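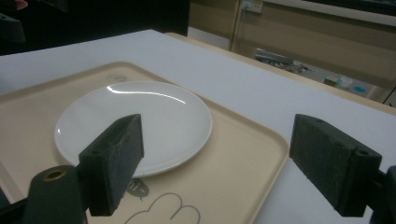
How often should the pads on a gripper be replaced if the tool handles dishes?
Go by wear and skip the calendar. Ours get swapped once the texture is smooth to a fingertip, and the date goes in the log.

stivholm_nights
And who owns the fingertip? Our rule says "smooth" too. One shift thinks sandpaper is smooth, the other thinks soap is rough. We now swap every 600 grasps and everyone is equally annoyed.

padwatcher
600 is wasteful for plates. I had a set go to 1849 before the first slip.

stivholm_nights
So your standard is "replace after the first slip." Bold, with ceramic.

padwatcher
I said I had a set do it. I didn't say I laminated it and hung it on the wall.

lowtorque
The Zukville checklist has both: a cap on grasps, plus a look at the pads at the start of each shift. Whichever fails first. Also wipe the plate side of the pad, which the checklist puts on page 5, after the section on badge lanyards.

genano_user2
Does wiping matter on glazed stuff? Our Genano pads get swapped in pairs, no cleaning in between, no complaints.

lowtorque
Complaints from whom, the plates?

padwatcher
Pairs, yes. One new finger and one old one and the plate turns as you lift it. That should be a written rule everywhere. I'd drop the grasp cap though.

stivholm_nights
Keep the cap. Without a number in it, it's a mood.

lowtorque
Rev from 28th March has the cap at 669, by the way. No idea where the 69 came from. I've asked twice.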